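Portes ouvertes chez Kazemi : vos retours ?

Forum > Robotique et automatisation > Visites, salons, démos

fraise_carree
J'y étais en mai, sur le créneau de 14 h, et je suis rentré avec la banane ! Pour ceux qui ne situent pas, Kazemi ouvre son atelier une fois par an, inscription gratuite, et on peut passer d'un poste à l'autre en discutant avec les gens qui bossent dessus. Pas de film de présentation, pas de badge à scanner, on arrive et on regarde tourner les machines.
Mes coups de cœur : la cellule de palettisation Lundness (très propre, et ils ont laissé les carters ouverts à l'arrêt pour qu'on voie le passage des câbles) et surtout la démo Kandero, de la manipulation d'objets transparents avec une petite caméra au poignet. Verres, gobelets, flacons, tout ce qui rend fou un capteur de profondeur. J'y suis resté presque une heure.
D'autres y sont allés ?

mivoie
Oui, moi, mais le matin. D'accord sur la palettisation, beaucoup moins sur Kandero. J'ai vu deux prises ratées d'affilée et le démonstrateur a relancé à la main. Pour un truc annoncé comme le clou de la journée, je m'attendais à mieux.

fraise_carree
Ah mais moi aussi j'en ai vu rater ! C'est ce qui m'a plu, ils ne cachaient rien. Il y avait un compteur d'essais sur l'écran du poste, on en était à 1 279 quand je suis parti, ratés compris. J'ai rarement vu ça sur une démo publique, en général on te montre le même geste appris par cœur sur la même pièce.

tournevis_du_42
Question bête : pourquoi c'est dur, un gobelet ? On en prend à la chaîne dans l'industrie depuis toujours.

mivoie
À la chaîne, oui, parce que tu sais où ils sont. Ventouse ou pince mécanique, position fixe, terminé. Et franchement je continue à penser que dans 9 cas sur 10 un bon posage à trois balles règle le problème sans caméra.

lardoise
@tournevis_du_42 en vrac sur une table c'est une autre histoire. La caméra voit ce qu'il y a DERRIÈRE l'objet, déformé par la paroi, plus les reflets de l'éclairage. Le capteur 3D te renvoie la distance de la table ou rien du tout. Et quand la pince approche, la caméra finit collée à l'objet et tout devient flou.
@mivoie tu as raison pour une ligne de conditionnement. Mais un labo qui change de récipient toutes les semaines ne va pas refaire un posage à chaque fois.

mivoie
Un labo qui change toutes les semaines garde un technicien. Il va plus vite et il ne demande pas de recalibration.

pelote72
Je me glisse dans la discussion, j'y étais aussi, avec ma classe de BTS. Les élèves ont adoré, et je dois dire que moi aussi ! Une bonne partie du groupe est restée scotchée devant le poste Cumex (le contrôle de vissage au couple, avec la courbe qui s'affiche en direct). Un élève a demandé le temps de cycle, l'ingénieure lui a sorti une feuille et ils ont refait le calcul ensemble, debout au coin de la table. Pour nous ça valait les 160 km de car, sans hésiter.
Par contre parking minuscule, prévoyez large.

lardoise
Le parking, parlons-en... J'ai tourné vingt minutes. Ils annonçaient 282 inscrits sur la page, il y a à tout casser la place pour le dixième.

tournevis_du_42
Merci pour les explications, je comprends mieux. Quelqu'un a une image de ce que voit la caméra, justement ? J'ai du mal à me représenter.

fraise_carree
J'ai ça, côté Kandero :

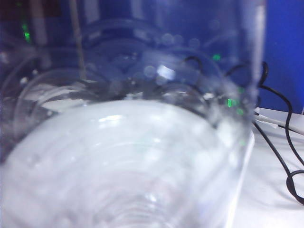
Crédit photo : Kandero, vue de la caméra de poignet

Le gobelet mange presque tout. Regardez les câbles noirs, on les retrouve à travers la paroi, tout tordus, alors que celui de droite sur la table reste à peu près lisible. Et les petits points verts au fond ! Va expliquer à un algorithme lesquels sont vus en direct et lesquels passent à travers le plastique (ou le verre, je ne jurerais de rien).

tournevis_du_42
Ah oui d'accord. Je n'aurais même pas su dire où est le bord.

lardoise
Le petit rectangle blanc vers le haut, c'est un reflet, et c'est pratiquement la seule chose brillante et bien marquée de l'image. Tu vois le piège : ce qui accroche le mieux l'œil n'a pas de position fixe, il se déplace dès que la caméra bouge. Les anneaux en bas me paraissent plus intéressants, si c'est bien le fond du gobelet on a au moins une forme à suivre.

mivoie
Belle image, je l'admets. Elle me conforte quand même dans mon idée : avec ça comme entrée, je préfère que la décision soit prise plus loin, avant l'approche finale, et que les derniers centimètres se fassent à l'effort dans la pince. J'avais posé la question sur place, on m'a répondu qu'ils essayaient les deux.

fraise_carree
On m'a dit pareil l'après-midi. Et sur ce point je te rejoins, un retour d'effort correct sauverait pas mal de prises. Mais j'ai envie de voir jusqu'où ils vont avec l'image seule, c'est pour ça que j'aime ce genre de journée.

pelote72
Est-ce que je peux reprendre l'image pour un TP ? Avec le crédit évidemment. J'aimerais faire chercher aux élèves les contours du gobelet avec un filtre tout simple, et les laisser constater les dégâts :)

fraise_carree
Je pose la question à Kandero et je te réponds en MP.

mivoie
@pelote72 si tu fais ce TP, ajoute une image de fond sans gobelet et fais-leur faire la différence des deux. Je suis curieux du résultat.

pelote72
Bonne idée, je note ! Je reviens poster ici après les premières séances.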